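3.2 幾何学模様の壁と「待ち時間の感じ方」

さて、ここからが個人的にいちばん書きたかった節である。前節では照明と騒音の話をしたが、私がこの調査を始めたそもそものきっかけは、壁だった。学部生のころに通っていた歯科医院の待合室が真っ白で、十五分がとにかく長かったのだ(治療そのものより待つほうがつらかった、と今でも思う)。それで、壁に模様があったら少しは違うのだろうか、というごく素朴な疑問をずっと抱えていた。

調査の対象は、設計事務所Munentが内装を手がけた11か所の共用空間である。図書館の入口、集合住宅のロビー、市民プールの更衣室前の廊下など、用途はかなりばらばらで、正直なところ揃えたくても揃えられなかった。回答者は全部で486人、そのうち待ち時間の項目まで答えてくれたのが337人だった。途中で帰ってしまう人が多いのは、待っている人に声をかけるという調査の宿命みたいなもので、呼ばれたら行ってしまうのである。引き止めるわけにもいかない。

質問は単純で、「いま何分くらい待ったと思いますか」と聞き、受付の記録と突き合わせた。これに加えて、壁について覚えていることを自由に書いてもらった。この自由記述が、読んでいて本当に楽しかった!「山みたい」「祖母の編んだ膝掛けを思い出す」「目が回る」と、同じ壁でも人によってまるで違うことを言う。「途中で線がどこへ行くのか追いかけてしまった」という回答もあって、私はこれを勝手に「追いかけ反応」と呼んでいる。用語としてはあまり格好よくないが、共著者のTaner Ağcaも気に入ってくれたので、以下でもこのまま使う。

模様の分類には少し手こずった。最初は「直線系」と「曲線系」の二つで済ませるつもりだったのに、斜めの帯と三角形が組み合わさったものは、どう見ても水平の縞とは別物なのだ。縞は目が横に流れて終わるが、斜めの帯は折れ曲がるたびに視線が引き戻される。そこで、帯が折り返しながら続くものを「折れ帯型」として独立させた(図4)。

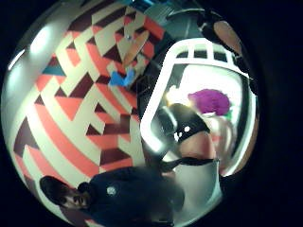

図4 折れ帯型の壁面。サーモンがかった赤、クリーム、濃いえび茶の帯と三角形に、青緑の小さな三角形が混じる。

折れ帯型で面白いのは、色数が少なくても単調に感じられにくいことである。赤系でまとめた壁について「色が多かった」と書いた人がかなりいて、三色か四色しかないのになぜだろうと、Tanerと二人で首をひねった。今のところの解釈は、形の切り替わりの回数が色の記憶に混ざってしまうのではないか、というものだ。ただ、これは私たちの手元のデータだけで言い切れる話ではない。実験室で色と形を別々に操作した課題を組まないと、なんとも言えないと思う。

もうひとつ、いわゆる「はぐれ色」の問題がある。全体の配色から一つだけ外れた小さな形があると、そこを覚えて帰る人が出てくる。Favberg棟のロビーでは、自由記述のなかでその一点だけに触れた回答がいくつもあり、壁全体の色を間違えて書いているのに、はぐれ色の位置だけは合っている、という例まであった。待っているあいだに何度もそこへ目が戻っていたのだろう、と私は想像している。視線計測はしていないので、あくまで想像である。

では肝心の待ち時間はどうだったか。折れ帯型の空間では、実際より短く見積もる人が無地の空間より多かった。うれしくて、集計した晩に思わずTanerに電話してしまったのだが、彼の返事は「Stollowの分を抜いてみたら」だった。たしかに、Stollow分館は椅子がとびきり座り心地のよい空間で、抜くと差はかなり縮む。椅子の影響は次節で扱うが、壁だけの手柄にしてはいけないということは、ここで先に書いておく。

なお、8月に行った追加調査では、冷房の効きについての不満が自由記述の大半を占めてしまい、壁の話をほとんど聞けなかった。暑いときに壁の模様を気にする余裕などないわけで、考えてみれば当たり前である。この回の回答は本節の集計から外し、温熱環境の資料として付録に回した。壁面の分類表と、模様ごとの塗り分けの手順も同じ付録に載せてある。塗料の見本帳は貸し出しもできるので、興味のある方は連絡してほしい。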